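The fault came up at Prallitley on 16 October 2020, at the end of a long run. Aliki Panagiotou was eating a sandwich when the log stopped scrolling. The arm in the simulator had closed its fingers on the block and then sent the same line, grip not confirmed, 600 times.

She restarted it. It reached down, closed, and sent the line again. The real arm, two floors below, was due to load the same code in 45 minutes.

She phoned Doãn.

"Hold the load," she said. "It can't tell it has the block."

"Can you see it?"

"I'm looking at it."
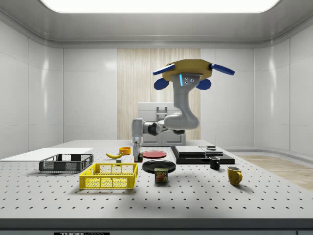 The grip check had been written at Flurnuvine, by people who had since left. Aliki read it twice. On the screen the fingers were still closed around the little dark block, well away from the yellow mug. The check was waiting for a force reading the simulator had never been set up to send. After 30 more tries it would have told the arm to squeeze harder.

She took that line out and called Doãn back.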